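Workshop tips – teaching the arm by hand (and by remote)

Last changed 27/10/2019. Old notes from August folded in, duplicates thrown out mostly.

Quick page, stuff I keep having to say out loud. Applies to hand guiding, the Plomirby remote, and the sim bench. If something only goes for one of them I say so.

Before you start

Clear your head about what the task is. Write it on a sticky note, one line. "Take book out of caddy, lay flat on table." If it won't go on one line it's two tasks, record them as two.

Sit down for remote work. Standing is fine for hand guiding, terrible for remote – your elbow floats and so does the gripper.

Elbow on something. Folded towel, armrest, stack of catalogs, whatever.

Take off the watch. Bracelets too. They knock the buttons.

Warm up with three throwaway runs. Don't save them. Really don't save them, the first couple are always jerky and then they end up in the pile and you can't find them again.

Phone in the drawer.

Hand guiding

Two hands. One near the wrist, one farther up the arm, about where you'd hold a kid's arm crossing the street. One hand only and the elbow swings out and bumps the shelf.

Push from the wrist, not from the fingers. Fingers bend. Fingers cost money.

Slow down before contact, not at contact. Start slowing a hand's width out.

If it feels stiff, let go and start over. Forcing it gives you a path with a kink in it and the arm will faithfully copy the kink every single time.

Keep your own hand out from between the fingers and the object. If the wrist camera sees your knuckles in every run it learns to expect knuckles.

Stand on the same side each time or switch on purpose every few runs. Pick one.

Talk to whoever is on the stop button. "Moving." "Holding." "Done." Feels silly for ten minutes then you stop noticing.

Remote control

Trigger is not a light switch. Squeeze over a slow count of two. Half the bad grasps I throw out are from someone snapping it shut while the arm was still drifting.

Scale down the motion for the last part. On the Plomirby it's the side button, hold it and your hand moves big, arm moves small. Let go to get back to normal. People forget they're still holding it and wonder why the thing is crawling.

Clutch out when your wrist gets twisted. Don't be a hero. Clutch, untwist, clutch back in. A pause in the recording is ok, a twisted wrist isn't.

Blink. Drink water. Eyes go before hands do.

Change operator every 40 runs. I used to push people longer and the last batch always had to be redone, so no time saved.

If you have a choice between overhead view and wrist view, use overhead to get there and wrist to finish. Flipping back and forth near the object makes everyone slightly sea sick.

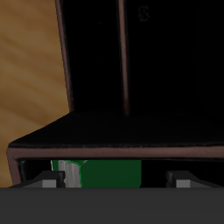
Pulling things out of organizers, caddies, magazine racks, anything with walls. Hardest of the everyday tasks, for beginers anyway. Get the fingers lined up and wide open well before you go down, and then stop and look. With the green one in the front compartment, the left finger is already over the end of it while the right one still has a dark gap between it and the near edge. So that's a sideways nudge to sort out before closing. Close from there without thinking and one finger takes all the load. Also the inside of a black caddy is just black on the wrist view, you get no depth from it, so steer by the brownish rim and the edge of the object, those you can see. Come in straight, square the fingers to the face you want to pinch, then close.

More on the same thing:

Go up before you go sideways. All the way up. Clear the rim and then a bit more.

Don't drag along the divider to "feel" where you are. Looks clever, makes a horrible recording.

Thin stuff – pinch the faces. Thick stuff – check it fits between the fingers before you record a whole session, ask me how I know.

If it tips over inside the compartment, keep recording only if you can fix it in one go. A clean recovery is worth having. Three stabs at it isn't, bin it.

Vary which compartment. People fall in love with the front one.

Vary the start. Move the caddy a little every run, turn it a little. A thumb's width is plenty. If you reset it to the exact same spot each time you've taught the arm that spot and nothing else.

Sim bench

Same rules. Folks get sloppy in sim, nothing breaks so they slam into things. The arm learns slamming just as well.

Reset with the key, not by driving back. Driving back gets recorded if you're not careful.

Turn the light settings up and down between batches. Dark corners are fine, leave some in.

Grasp in sim will sometimes hold when it shouldn't – book hanging off one corner like it's glued. Throw those out even though the screen says success.

Frame rate drops: close the browser. It's always the browser.

Naming and saving

Task, operator initials, run number. Nothing else. No "final", no "final2", no "good one".

Save right after each run. The Workik box holds 2,000 runs before it starts overwriting the oldest and it does not ask first. We had 1,257 good ones sitting on it once with no copy. Copy at lunch, copy at end of day.

Mark the bad ones as you go. B for bad, R for recovered, blank for good. Going back to sort 960 clips from memory, no thanks, did that.

Spot check: open every tenth clip, watch the closing and the lifting, skip the rest.

How smooth is smooth enough

Play it back at double speed. If it looks nervous, it's nervous. Redo.

Play it back with the sound off. (Kumaresan Namboodiri's tip, from the Walham workshop, and I fought it for a while. The motor noise tricks you into thinking it's going better than it is.)

Pauses: short ones fine. Long ones where you're deciding something – trim or toss. The arm will sit there "deciding" too.

Same speed through the whole set if you can. Two fast people and one slow person is ok. One person who's fast in the morning and slow after lunch makes a muddle.

Small stuff

Non slip mat under real caddies and trays. The drawer liner kind, cut to just smaller than the base so it doesn't show on camera.

Wipe finger pads with a barely damp cloth, dry them after. Dusty pads slip on shiny covers.

Matte tape over anything shiny on the table.

Masking tape marks on the table: put them outside the camera view. Otherwise it learns the tape. Yes really.

Cable from the Dogbe controller goes over the shoulder, not across the lap. Bulldog clip on the chair back holds it.

Spare batteries for the remote in the blue tin. Put the dead ones in the OTHER tin.

Cheap practice when the arm's busy: kitchen tongs and a paperback in a napkin holder. One eye shut. Gets you the "line up, stop, close, lift" habit for free. Long tongs better than short.

If your wrist hurts, stop. Not at the end of the batch, now.

To add when I get to it: drawers, zip bags, lids that screw. Lids are a whole page on thier own.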